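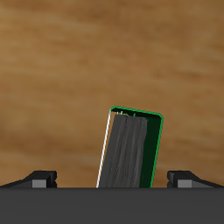
A wooden surface with broad, soft grain in shades of tan, honey and brown.

Wood grain is the pattern of lines, bands and swirls that shows on the face of a piece of wood once it has been cut. It is one of those things most of us live with every day, at the breakfast table and at the desk, and it has a good deal to tell anyone who cares to look at it for a minute or two. The word is also used for the direction in which the fibers run, as when a carpenter speaks of planing with the grain or against it.

Origin
A tree in a climate with real seasons grows quickly in spring and more slowly in summer. The early growth tends to be paler and softer, the later growth darker and denser, and together the two make up one yearly ring. When a log is sawn into boards those rings are sliced lengthwise, and the bands we admire on a tabletop are simply the rings seen from the side. Trees from the wet tropics may show very faint rings or none at all, although their fibers and pores still give the wood a figure of its own.

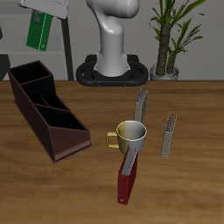 The way the log meets the saw matters just as much as the kind of tree. Plain-sawn boards, cut straight across the log one after another, show wide arches that woodworkers like to call cathedrals (and a lovely name it is). Quarter-sawn boards are cut so that the rings stand nearly upright, and they show straight, narrow lines. They cost more, waste more of the log, and generally stay flatter through a damp summer.

Use in furniture
In the mill town of Idcombe, the Mendum workshop kept a sample room of 278 boards, which apprentices were expected to know by sight and touch before they were trusted with a saw. Golnar Golestani, who later wrote a fond history of the workshop, recalled that a new apprentice usually needed a full winter, starting in November, to learn them all.

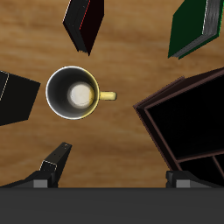

Long boards for a dining table are normally laid with the grain running the length of the top. Wood swells and shrinks across the grain far more than along it, so a careful maker leaves the top a little room to move, often with slotted screw holes underneath. Sanding is done along the grain too, as scratches running across it have a way of showing up the moment the finish goes on.

See also
Growth ring
Quarter sawing
Veneer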